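Learning to Love the Slow Bus

I should start by saying that I was never a bus person. I grew up in a house with two cars and a gravel driveway, and if you wanted to go somewhere you hollered down the hall to see who had the keys. The bus was something that went past while you were waiting to turn left. So when my old hatchback finally gave up in February (the transmission, 2,243 dollars to fix, on a car that I doubt would have sold for half that), I figured I'd ride the bus for a few weeks while I shopped around for something used. That was a good while ago now and I still haven't bought a car!

The route I take is the 11, which starts out by the Pranov furniture outlet, goes the long way around Cellham, and drops me a short walk from work. Driving it used to take me less than half the time. My first week I was furious about this. I stood at the stop checking my phone every thirty seconds, then sat on the bus checking it some more, and I got to my desk every morning already worn out and sour. I complained to everyone who would listen, and a few people who were only trying to get to the coffee.

What changed things was a dead phone battery. I had nothing to look at except the window, so I looked at the window, and somewhere past the Foulkes Street bridge I noticed there's a whole row of little houses along the creek that I'd driven by for years without seeing. One of them has a porch painted the exact green of a pistachio. Another has a fig tree wrapped up in burlap for the winter, tied at the top like a big lumpy present. I was so pleased with that fig tree. I looked for it every day after that, and when the burlap came off in the spring I had the strangest urge to tell the driver.

I've gotten a lot of reading done, too. I had a stack of paperbacks by the bed that I'd been "getting to" for ages, and I'm almost at the bottom of it. Mysteries are best for the ride in, I think, with short chapters, and then for the way home I like something I've read before, so it doesn't matter if I drift off a little around the library stop. I did drift off once for real and woke up at the far end of the line, next to a tire shop, in the rain. The driver let me stay on while he had his sandwich and then took me all the way back. We talked about tomatoes.

There are things I miss. Groceries are a puzzle. I used to do one enormous trip and fill the trunk, and now I go to the Lekent market a few times a week with a folding cart that has one bad wheel, and I've had to learn what I can really carry. A watermelon is possible but you have to want it. Cat litter I have delivered, and I'm not ashamed of that. The last bus home also leaves at a quarter past ten, so I've turned into someone who looks at her watch during dinner, and my friends have been very nice about it.

The money has been a pleasant surprise. A monthly pass is 71 dollars, and between gas and insurance and the parking garage I was paying that many times over without thinking much about it. Some of what I've saved went toward a good raincoat, a proper one with a hood that stays up, and I'd tell anybody starting out to get the raincoat before anything else. Get it a size up so a sweater fits underneath. Waterproof shoes can wait, but not for long.

I still look at car listings now and then, usually after the bus has been late in the cold, and there was a little blue wagon last month that I thought about for 4 days straight. I even called about it. Then the next morning the pistachio porch had a new swing on it, with a fat orange cat asleep in the middle, and I forgot to call back. 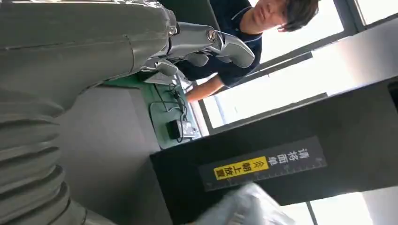
Next month they're changing the schedule and adding an earlier run in the mornings, so I may try that one and see if I can get a window seat on the creek side. If any of you ride the 11 too, come say hello. I'm the one with the squeaky cart.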